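How to hand a kitting job to a robot arm without making the job worse

Last updated: April
By Maja Marciniak
14 comments | 37 shares

The brochure for the arm we bought at Tollport promised it would "free your people for higher-value tasks". I have yet to meet the higher-value tasks. What I have met is a packing bench where two people used to fill parts trays by hand, and where one of them now spends a good part of the day watching a gripper do it.

I'm not against the thing. I do think most guides skip the part where a human being has to stand next to it, so these are the steps I'd follow if we were starting over.

1. Time the job by hand first

Do this before the supplier visits. Sit with whoever does the work and watch a full tray go through, including the fetching, the wiping down and the bit where someone answers a question from the next bench. Our quote from Naler compared the robot with a figure for manual loading that no one on the floor recognised. Ask where such figures come from.

2. Write down what hands do without being told

Neelam Tripathi had been loading trays for 9 years when we started. She turns a bar slightly as it goes in, feels for the end of the slot, and sets aside anything that drags. None of that was in the work instruction. If it isn't written down, it won't be in the program either, and you'll hear about it from the customer.

3. Start with one tray and one shape of part

Square bars in a straight channel are plenty for the first month. Pay attention to the angle of the bar when its lower end meets the channel while the upper end is still in the fingers. Run this slowly and keep your eyes on the tray instead of the screen.
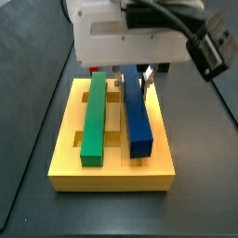
Gripper placing a bar in the tray
Packing bench, Tollport

4. Decide who may stop it

Our answer is anyone, and no one has to explain themselves afterwards. For the first few weeks we asked for a reason on a form, and people simply stopped pressing the button. Bin the form.

5. Keep a misload log on paper

Hang it by the bench. Time of day, which slot, what was done about it. We ran 145 trays before I believed any percentage the supplier's software gave me, and I still check it against the sheet.

6. Rotate the watching

Watching a machine that mostly works is tiring in a way that loading trays isn't. We tried two-hour stints and they were too long. We settled on 30 minutes, then a swap to a job with some walking in it. Domański, who sold us the cell, called this overstaffing. They don't have to stand there.

7. Settle pay and job titles before go-live

If someone is clearing faults and nudging positions, they are doing a technician's work. Say so in writing. We took 3 months to sort this out and lost goodwill we haven't got back.

8. Keep the hand skill alive

Load by hand for one shift a week, robot off. When the Praton controller went down we were glad of it, and Neelam had the bench going again in about ten minutes.

Has it saved us money? Ask me when the service contract comes up for renewal. I'd want to see the watching counted as labour in that sum, and so far it hasn't been.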